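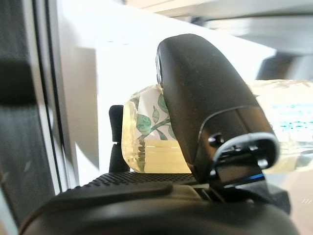
The two-finger gripper with a small clear-wrapped container on its side, leafy label facing us. From the wrist camera.

Gallery: the Haltmont picking kit, on hire by the month

We have had the Haltmont kit on the bench since November. It is sold as a complete picking station for small packing rooms, the sort of place that sends out soap, tea and bath salts and has run out of people willing to do the late shift. You get an arm, a gripper, a wrist camera, a box of spare finger covers and a manual that was plainly translated by someone in a hurry to get home. Hire is by the month, with a minimum of 3, and the price includes one visit from an engineer. Use the visit wisely. We spent ours on a loose plug.

The wrist camera is the part Haltmont is proudest of, and it does give a fine close view of the gripper. Expect a great deal of black finger. The goods appear wherever the finger has left room for them, and after a week or so you stop leaning to one side to see round it.

More about the picture at the top

The fingers. One large, one small from this side, both dark, and the big one curves over at the tip like a thumb. Haltmont calls the shape "adaptive". Our packers call it the thumb, and the name has stuck to the point where it appears on the fault sheet.

The wrapping. Clear plastic, slightly wrinkled, and shiny wherever the light gets at it. Any packer will tell you this is the stuff that machines sulk over. Our fault sheet for the first month has 29 entries and 18 of them say "shiny". The software update that came after is better, though it still takes its time making up its mind.

The label. A green vine on white, rather pretty. The kit has no opinion on labels unless you pay for the Trultelley reader, an add-on that reads codes and costs more than our kettle, microwave and fridge put together. We had it on loan for a fortnight and sent it back with thanks.

The palm. Covered in small raised dots for grip. They also hold dust, so there is a brush in the kit. The brush is the best thing in the box and I would buy it on its own.

The neighbour. Off to the right there is something else in clear plastic, a bottle or a packet, with teal print too blurred to read. Close neighbours are where the kit earns or loses its hire fee. Leave a thumb's width between items and it is happy. Push them together and it will consider the matter at length.

What you get for the money

The standard kit from Vastlow, who handle the hire side, comes in 3 crates. Allow a morning to unpack and an afternoon to find the hex key. The best we have managed is 92 picks in an hour with boxed tea, all the same size, nicely spaced, and with everyone standing well back. Mixed wrapped goods are slower and I have stopped timing them for the sake of morale.

The Rowbotham stand is extra. Get it. Our first attempt used a table we already owned, which had its own ideas about staying still.

Would we hire it again? For boxes, yes. For wrapped things, yes with a sigh. We have kept it on for another term, and the finger covers are holding up better than the manual, which has lost its back page.

Hire prices last checked 01/07/2018.

We use cookies to remember your settings and to see which pages get read. By carrying on you agree to this. Accept | Change settings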